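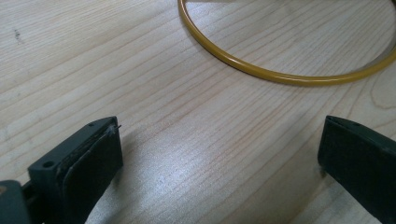
Wood grain on a light tabletop.

TV & Film > For Kids > How Shows Are Made

Print this page | E-mail this page

What Is a Cliffhanger?
2024-07-19
By Rekha Dwivedi

A cliffhanger is an ending that stops before you find out what happens. A door opens, somebody gasps, and the credits roll. You have to watch the next episode to see who was at the door.

The name comes from old adventure stories. A hero might be left hanging from the edge of a cliff, and the audience had to come back later to see if he got down safely.

Who decides where to stop?

The writers do. Most TV series are planned by a group of people in a writers' room. They talk through the whole season first and decide what happens in each episode. Then they look for the places where viewers will have the biggest question in their heads.

Take a made-for-TV mystery like Bolach. Its first season has 17 episodes. In episode four, Captain Magaña reads a letter and turns pale, but we don't see the words. We have to wait until episode six to learn that the letter is from her brother.
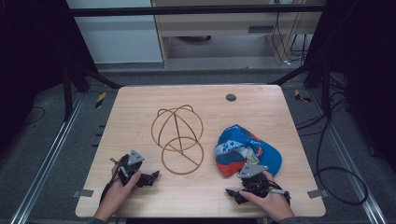 A blue patterned cap next to a wire frame.

Are there different kinds?

Yes. Some cliffhangers put a character in danger. Others reveal a secret — the kind friend was the thief. A small one can come right before a commercial break, so that you don't change the channel.

The biggest ones usually come at the end of a season. The last episode of Bolach ended with the ship Jilow leaving the harbor in December with the wrong crew on board. Viewers waited months to find out why.

What if the show is canceled?

Then the question may never be answered. Some writers finish the story in a book or a short movie. Others leave it open.

Try it yourself

Write a story that fills one page. Find the most exciting sentence and stop right after it. Read it to a friend, and ask what they think happens next. Write part two tomorrow.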